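About Us
Home / About / Our Story

Hi, and thanks for clicking over to this page! Most people go straight to the price list, so if you're reading this you're either very thorough or you're putting off a closet. Either is fine with me.

Nevilis is a small home organizing business in Josville. I started it in a February when I'd just finished emptying my aunt's house and couldn't stop thinking about her bathroom cabinet. She had 36 hotel soaps in there, all still wrapped, and under the soaps was the good nail scissors she'd been complaining about losing for years. I'd been working in a dentist's front office up to then and had no plan to do anything else. But I came home from her place and did my own cabinet, and then my neighbor's, and then my neighbor's sister asked what I charged and I had to make up a number on the phone.

What we do is small stuff. There are wonderful companies out there that will build you a walk-in closet or clear a whole garage in a weekend, and I'll happily give you a name if that's what you need. We do the little things - the drawer by the back door, the bathroom shelf, the kitchen junk drawer, the basket of bits that gets moved from the coffee table to the stairs and back again. The stuff that's too small to hire a mover for and too annoying to face on your own after dinner.

We have a workroom on Hoxha Street, up one flight over the framing shop (the door is the green one, and the bell sticks, so push hard). You can bring your things to us there in a box or a bag, or we'll come to you. People are always a little surprised that I like the workroom better. At home you're standing in front of the drawer, and the drawer has opinions. You think about what used to go where. Once it's all out on a table in a different building, it's just things, and you can look at each one and decide whether you want it in your house.

So that's how every session starts. Everything comes out and gets spread on the big table, on the mat, with space between the pieces. I'm fussy about the space. If you pile it up you'll only ever deal with what's on top, and I can say that with some authority, having done my own desk that way for most of my adult life. Taller things go along the back where they won't get knocked over. Flat and little things come forward where you can reach them.

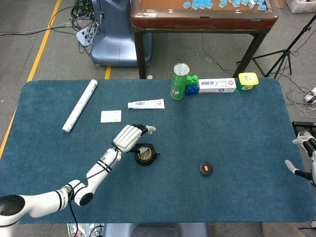

Then we go through it, and I keep my mouth shut as much as I can (my family would like to know how you manage to get that out of me). You pick something up, you tell me where you'd go looking for it if you needed it tonight, and that's the place it should live. Where you'd look is a much better guide than where it "belongs." I had one client who kept looking for her tape measure in the bread drawer. Fine! It lives in the bread drawer now, in its own little tray, and she's never lost it since.

A few kinds of things come up again and again, so here's where I stand on them.

Toothpaste. If it's still in its box, take it out of the box. The boxes take up twice the room and you can't stack them with anything. The exception is if you're storing a lot of spares, in which case boxes stand up nicely in a row and I'll let you have your row.

Toy bricks. They get everywhere, I know. I've found them in a sugar bowl. Please don't sort them by color unless your child asked you to, you'll be doing it again by bedtime. One bin, wide and shallow, so a kid can stir it around without tipping it out.

Cans and tubs with lids. Before you keep one "because it's a good can," put something in it. If you can't think of what goes in, that's your answer. Good cans with something in them are welcome and I have plenty myself.

Rolled-up paper. Posters, maps, leftover gift wrap, that drawing from second grade. Stand it up in something tall, and put a label on the outside of the roll. You will not remember which one is which. I certainly don't.

Mystery parts. The lid of nothing, the holder for a thing you no longer own, the little disk that surely goes with something. We have a mystery jar policy: it goes in a jar with the date on it, and if you haven't needed it in a year, you have my blessing.

Prices, quickly, because I hate having to hunt for them on other people's sites. A single drawer or shelf at the workroom is $61, and that covers the sorting, the dividers and a cup of tea. Our Utine package is $975, and that's for a whole apartment's worth of small stuff done over as many visits as it takes. (Utine is the name of the lake where my aunt used to rent a cabin. It had exactly one drawer in the kitchen and we never lost a thing up there, which I think about a lot.) If you're a renter and moving out in a rush, call me before you book, because there's a shorter version that I don't list.

There's no before-and-after wall here, by the way. I've been asked for one plenty of times, and I just don't love the idea of somebody's messy bathroom being on the internet forever so I can sell a drawer divider. If you'd like to hear from people who've worked with us, ask me and I'll put you in touch with a few who've said they don't mind.

We're also not minimalists. I want to be clear about that since people apologize to me at the door as if I'm about to take their mugs away. Keep the mugs. If you have 25 of them and you like all 25, our job is to find a shelf that holds 25 mugs. I've got a weakness for tins, personally, and one whole cupboard at home goes to them and it's staying that way.

Whatever you decide not to keep, we'll help get it out of the door. Usable things we box up for donation and you can drop them off or leave them with us. Opened toiletries can't be donated, so those you use up or toss, sorry. Batteries and old bulbs go in the bucket by the workroom sink and I run them over to the drop-off site myself.

Parking on Hoxha Street is free for an hour and then the meters get serious, so if you're booked for a longer session use the lot behind the bakery. The stairs are steep. If you've got a heavy box, ring from the sidewalk and I'll come down and take an end.

To book, use the form on the Contact page or leave a message on the workroom phone. I answer in the evenings, mostly, and I do answer everybody. Tell me which drawer it is. I love hearing about the drawer.

Page last updated Jul 19, 2026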